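I've had the Jirkholm throw for two winters now, the light blue fleece one, and it still gets picked over every other blanket in the house. It's warm without being heavy, and it goes in the wash every two weeks (more in November, when everyone here has a cold!). The hem has held up fine – the corners less so.

Mareike Ehlers swears by her Karnico, but I found that one scratchy.
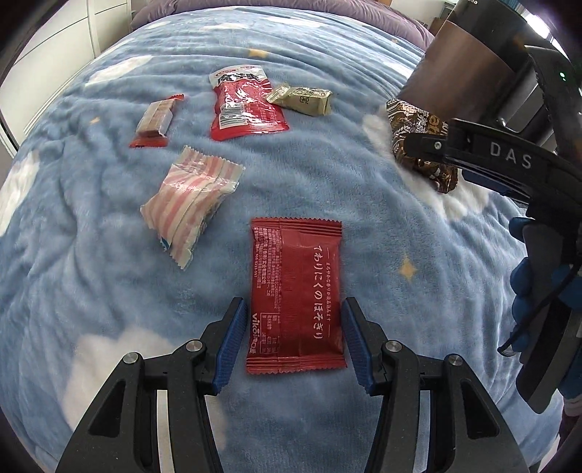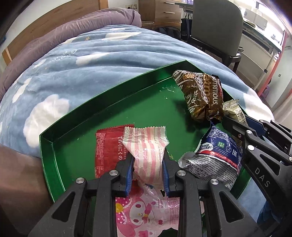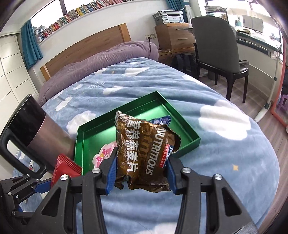 My one real gripe is static. Pull it over a wool sweater in the dark and you get a little light show. I'd still buy another, probably in the bigger size this time.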